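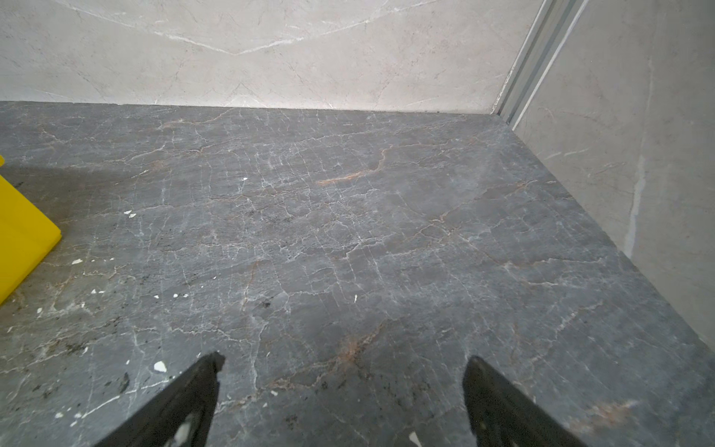 Dark grey marble with white veining and a rust-orange vein, set against paler marble walls.

Product Review: Piveck Stone Care Kit for Marble Surfaces

Summary of findings

The Piveck Stone Care Kit is a boxed set of cleaning and sealing supplies sold for use on marble, limestone and travertine. The Facilities Office at Hirkow reviewed the kit over one cleaning season, ending in September, on counters, window sills and washroom ledges in the main building and the annex. The kit is recommended for routine care of polished and honed marble. It is not recommended for the repair of etched surfaces, and the sealer should be bought separately where large areas are to be treated.

Contents of the kit

The kit reviewed contained a bottle of neutral cleaner concentrate, a bottle of penetrating sealer, a tub of stain-drawing powder, two microfiber cloths, a foam applicator, a soft brush and a plastic scraper. A folded instruction sheet is supplied. The box has a carrying handle and a molded tray, and all items return to the tray without difficulty after use. The lid closes with a single clip, which became loose on one of our kits after a month and had to be held with tape.

Replacement cloths and applicators are available from the supplier. The concentrate is sold alone in a larger bottle. The scraper is not sold alone.

Scope of the review

Staff used the kit on 43 separate surfaces. Most of these are polished marble installed when the main building was refitted by Morelli, and they have been cleaned for many years with a general-purpose product that left a dull film. The remainder are honed ledges in the annex, laid later and never sealed as far as our records show.

The review was coordinated by Giorgia Marras, Supervisor of Interior Maintenance. Staff were asked to follow the instruction sheet as written for the first month and to note any step that was unclear or slow. After that month they were free to adjust the method. No other stone products were used on the surfaces during the review.

Cleaning

The concentrate is diluted in warm water, wiped on with a damp cloth and dried with a second cloth. It has a faint soap smell that clears quickly. At the normal strength it removed dust, hand marks, coffee rings that had not soaked in, and most of the film left by the earlier product. Where the film was heaviest, on the reception counter and the two ledges beside the mail room, three or four cleanings were needed before the polish came back evenly.

Drying is the step most often skipped, and the results show it. Ledges left to air dry had visible streaks under low morning light, while ledges dried by hand did not. The instruction sheet mentions drying only once, in small type on the reverse.

Heavily veined stone calls for some additional care. A mark can be difficult to tell apart from a natural change of color, and rust-colored veining in particular was twice reported to us as a stain. Staff should wet the area with plain water and look at it from several angles before applying anything stronger than the diluted cleaner. Iron-bearing veins should never be treated with a rust remover. Many such products are acidic and will dull the surrounding marble within minutes.

The soft brush is suitable for grout lines and for the joint between a ledge and the wall behind it. It is too wide for the corners of the washroom ledges, where a smaller brush was used instead.

Stain removal

The stain-drawing powder is mixed with water to a thick paste, spread over the mark, covered with plastic film and left overnight. The sheet asks for a paste "like peanut butter," and this was found to be a fair guide. A thinner mix ran off the edge of one sill and had to be cleaned from the radiator below.

Results were mixed. Oil marks on the kitchenette counter lightened after one treatment and could not be found after two. Tea and coffee stains on unsealed stone lightened but remained visible at close range. An ink mark on an annex ledge did not change. The paste dries to a hard crust and should be lifted with the plastic scraper held nearly flat. Metal tools must not be used.

The powder does nothing for etching, meaning the dull spots left by lemon juice, vinegar or soft drinks. The packaging suggests otherwise, with a line that refers to "marks of all kinds." Etching is damage to the polish itself and has to be ground and repolished by a stone contractor. We consider the wording misleading and have written to the supplier.

Sealing

The sealer is applied with the foam block, left for 40 minutes and buffed off. Surfaces must be clean and fully dry beforehand. On polished marble the sealer made no visible difference in color. On the honed ledges it deepened the tone slightly, and occupants of two offices remarked on the change. A trial in a hidden corner is advised for any honed stone.

Water placed on the sealed ledges formed beads and wiped away cleanly when checked again at the close of the review. Sealer left too long before buffing turned sticky and was removed only by applying a little more sealer and wiping at once. The sheet describes this remedy, and it worked as described.

Windows should be open during sealing. The odor is strong for the first hour and was still noticeable in the annex the next morning. Work of this kind is now scheduled after 5 p.m.

One bottle of sealer covers much less than the bottle of concentrate. In our buildings the sealer ran out while more than half of the concentrate remained, and the kit is poorly balanced in this respect.

Comparison with the previous product

Before this review the office purchased the Nondelside all-surface cleaner for all hard surfaces, stone included. The Nondelside product remains in use on laminate and painted metal, where it performs well. On marble it is quicker to apply and needs no measuring, but it leaves the film described above and offers no protection against staining. Staff who had used both preferred the Piveck concentrate on stone - although several asked for a measuring cap, which the bottle lacks.

Storage and handling

Kits should be stored upright at room temperature. The sealer is flammable and must be kept in the locked supply cabinet, not on the cleaning carts. Gloves are not included in the box and should be drawn from stock item 451. Used sealer cloths are to be laid flat outdoors to dry before disposal.

Rating by task

Routine cleaning: very good
Removal of old film: good, with repeated use
Oil stains: good
Tea, coffee and ink: fair to poor
Etching: not suitable
Sealing: very good
Instructions: fair
Case and tray: good, clip weak

Recommendation

The kit is approved for purchase by building staff under order code 921. Each floor may hold one kit. Where a floor has more than a few ledges, extra sealer should be added to the same order. Diluted cleaner may be kept for up to a week in a labeled bottle and should then be discarded.

Polished marble in public areas should be cleaned daily with the diluted concentrate and checked for water beading twice a year. Questions on method, and requests for a demonstration, should be sent to the Interior Maintenance desk.

Related items

Review: Felt Pads and Floor Protectors for Office Chairs
Review: Long-Handled Window Squeegees
Choosing a Mop for Honed Stone Floors
When to Call a Stone Contractor
Safe Storage of Flammable Supplies
Cleaning Cart Layout, Revised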